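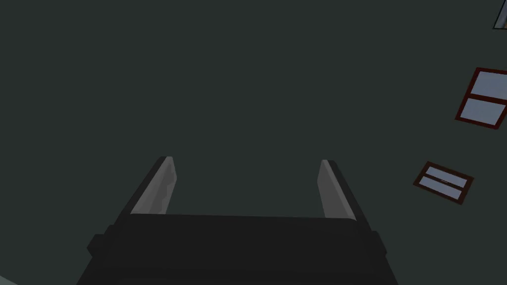 Re: Pichler line before Skarkero?

Hi all,

Thanks for the replies over the weekend, I've been chewing on them ever since. I'm still stuck on Matthias Pichler. I had him down as one man, a miller with a very busy life, and now I think I've mashed two cousins together. The same first names go round and round in this family and I could scream!

What set me off was the Skarkero parish book. It has a Matthias marrying in December, and the baptism I'd pinned on him would make him the father of a child in another valley 10 days later. Possible, I guess (people do get around), but his wife has a different name there too. 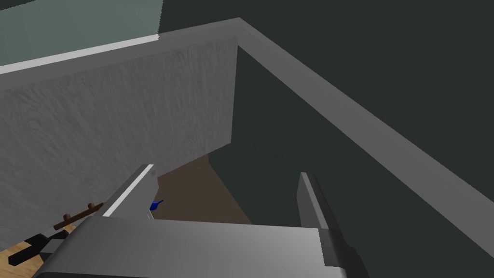
Kwok-wai Cheung wrote:
> Have you looked at the godparents? In my Lendetti lines the clerk
> mixed up the mothers' names all the time, but the godparents were
> copied down right. If the same couple stands up for 3 children in
> a row, I'd call it one family whatever the mother is called.

Good thought, and I did go back and check. The Rokov couple are godparents for all the children on the mill side and never once for the others. So that's two households, I'm pretty sure. Which means I get to unhook a whole branch from my tree, sigh. 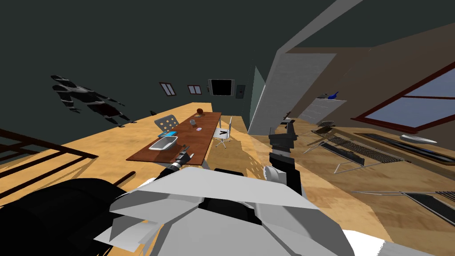 The branch I'm losing is the one with the ship's carpenter, and he was my favorite. My file has close to 1000 people in it and he's the only one who ever went anywhere. If he belongs to somebody on this list, please take good care of him and write to me off list, I have his marriage and two land records typed up.

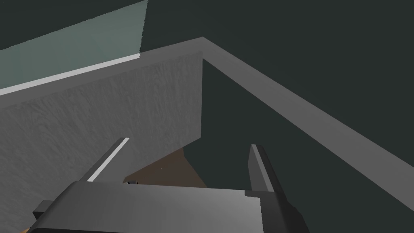 One more question while I'm at it. Has anyone ordered copies of the Skarkero tax rolls? The index says 300 pages and I only want the mill district, but I can't tell if they'll sell just part of it.

Thanks again, Kwok-wai, and everybody else who wrote in!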